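Frequently Asked Questions: Letters to Prisoners of Faith

The Nimedden Fellowship writes to Christians who are in jail for what they believe. These are the questions we get most often from churches and from people who want to start writing.

Who can write?
Anyone. You do not have to belong to our church or to any church. Children may write if a parent reads the letter before it goes out.

How do I get a name?
Come to a letter night or send us a note through the contact form. We will give you one prisoner, a mailing address and a short summary of the case. We do not post the list online. Some families have asked us to keep names off the internet while an appeal is open.

What should I say?
Keep it short and kind. One page is plenty. Tell the person you are praying for them, copy out a verse or two, and say a little about your day. The Psalms and the letters of Paul are good places to look for verses.

What should I leave out?
Do not mention the government, the charges, the judge or any group that is working on the case, including ours. Do not put your home address on the letter. Use the Fullulley post office box printed on the sheet we give you. Do not send cash.

Does it have to be in the prisoner's own language?
No, but guards are more likely to pass on something they can read. The Pravum phrase sheet has 40 simple sentences and verses in several languages. You can copy from it by hand.

Will I get an answer?
Probably not. Most of our writers never have. Please keep writing anyway. One former prisoner told us he was handed 39 letters on the day he was let go and had not seen any of them before that.

Can we also write to officials?
Yes, on a separate sheet and in a separate envelope. Be polite, give the prisoner's full name, and ask for release. Insults get a letter thrown out.

Do you send money to families?
We do not. The Iturra Fund handles family support and we pass along any gift marked for it. Checks for postage can be made out to the Fellowship.

When are letter nights?
The first Saturday of the month at 7 p.m. in the lower hall. Paper, pens and stamps are provided. Use the side door after dark. In October we also hold a prayer hour before the writing starts.

Can our church start its own group?
Please do. Ask for the starter packet and tell us how many writers you expect, so we can match you with enough names.
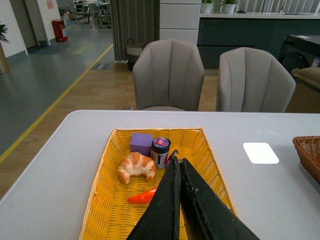

Croissant and a small jar in a yellow basket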